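How a Robot Arm Learns to Pick Things Up

By Brigitta Ortner

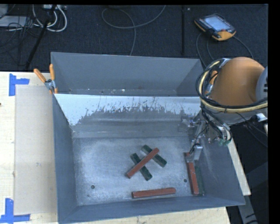

How does a robot learn to do a job?

One way is by looking at lots and lots of examples. An example is one try at the job, saved in a computer from start to finish. The computer keeps the pictures from the try and a record of how the arm moved. When it has enough examples, a program searches through them for patterns. After that, the program can make a guess about what to do when it sees something new.

At the Wurkisus workshop in Trekdale, we gather examples for a job called bin picking. The robot has to reach into a metal bin, take hold of a block and lift it out. Some of our blocks are red and some are dark green. All of them are shaped like bars.

You could do this without thinking much. You have been picking things up since you were a baby, and you have had a great many tries. A learning program starts with none.

Why is a pile harder than a row?

If the blocks were always lined up neatly, the arm could make the same move every time. In a pile, one block may lie across two others. If the robot pulls on a block at the bottom, the top one comes along or slides off. A block near a wall is tricky too, because the fingers need space on both sides of it. Two blocks lying side by side leave very little room between them.

So the program needs to see crossed blocks, blocks by the wall and blocks out in the open. It needs plenty of each. If we only saved the easy ones, it would only learn the easy ones.

What is one example made of?

Each of ours has these parts:

A picture of the bin before the arm moves.
The path the arm takes on its way down.
The place where the gripper closes. The gripper is the robot's hand.
A picture of the bin afterward.
A label that says "picked" or "missed."

The label matters a lot. A miss is still a good example, as long as it is labeled as a miss. The program can learn from it which moves to stay away from. A miss labeled "picked" is a problem, and we check for those. In our first batch of 850 examples, 147 were misses. We kept them all.

Who moves the arm?

In the first batch, a person did. There is a handheld controller called a teach pendant, with a screen and keys. The person uses it to move the arm a little at a time until the gripper is in the right spot. Then the computer saves that spot. It is slow work. On a good day one person can make 88 examples — on a bad day, when the computer needs fixing, far fewer.

The teach pendant also has a red button. On our robot, that button stops the arm. Everyone who works with the robot learns about the red button before learning anything else, and people keep their hands out of the bin while the arm is switched on.

Why mix the blocks up?

After each try, we stir the blocks or tip them back in a new way. Suppose we never did. The program might learn that a red block is always in the middle and always on top. It would do well in our workshop and badly everywhere else. We change the light sometimes, too, by opening or closing the blinds.

We don't change the bin during a batch. Clamps hold on to its rim. If a bin slid across the table between the picture and the pick, the saved spot would be wrong.

How do we know if it has learned?

We give it a test. The test uses piles that were not in the examples, the same way a spelling test at school might use a word in a new sentence. We have 2 tests. In one, the blocks are spread out. In the other, they are heaped together. The program called Strebel did well on the first and poorly on the second, so in April we went back and gathered more heaps. The newer program, Berkov, is learning from those now.

Try it at home

Put some crayons in a shoebox and shake it. Ask a friend to close their eyes and put one hand in the box. Tell them how to move, using only the words left, right, forward, back, up, down and close. Write down "picked" or "missed" each time. Then shake the box and go again.

Words to know

Batch: a group of examples gathered together.
Gripper: the part of a robot that takes hold of things.
Label: a note that tells what happened in an example.
Teach pendant: a handheld controller for moving a robot arm.

Page last changed 02/08/2023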